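Clerent Parts Depot — Relocation and Fit-Out
Progress report to Erneo, prepared by Benjie Estrella, 2/16/22
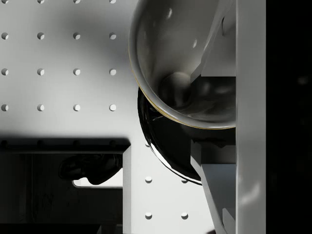 Fig. 1. White tabletop with a square grid of round holes (computer rendering).

1. Building shell

Roof decking is complete on the main bay and the wash bay. Wall panels are up on the north, east and west sides. The south side is open at the two service doors, where the door frames arrived with the wrong anchor pattern and went back to Gemero. Replacement frames are promised for the first week of April. Until then the openings are covered with reinforced sheeting and the temporary heaters stay on rental.

The slab in the main bay was poured in two sections. The second section is 20 feet longer than drawn, to allow a combine with the header attached to be pulled fully inside. The change was approved under the existing contingency and does not affect the grant amount.

2. Mechanical and electrical

Service to the building is 400 amps, as specified. The panel is mounted and inspected. Branch wiring is done in the offices and the parts counter. The shop side has conduit but no wire.

In-floor heat tubing held pressure overnight before the pour and again afterward. The boiler is on site, still crated. The installer wants the south doors hung before commissioning, and we agree with that order of work.

The used-oil tank has a capacity of 2000 gallons. Its containment curb has been formed but not poured.

3. Parts storage

Shelving from Steinarsdóttir was delivered complete apart from the end panels for the last row. Assembly starts when the floor sealer has cured. Bin labels are being printed at the old store so that stock can move across already labeled. Slow-moving stock will go first — mostly belts, older bearings and tillage hardware — and the counter will keep its fast-moving items until the final weekend.

Cold storage for customer equipment remains in the plan as a separate building. Only the gravel pad has been placed. No grant money has been spent on it.

4. Schedule

Shelving and office finishes are on schedule. Shop wiring is one week behind. The doors are the controlling item, and any further slip there moves the boiler, the floor drains test and the occupancy inspection by the same number of days.

5. Requests to Erneo

We ask for release of the second payment against the shell and electrical service. Invoices and inspection slips are attached. We also ask for written confirmation that the door delay may be carried into the next reporting period without a formal amendment.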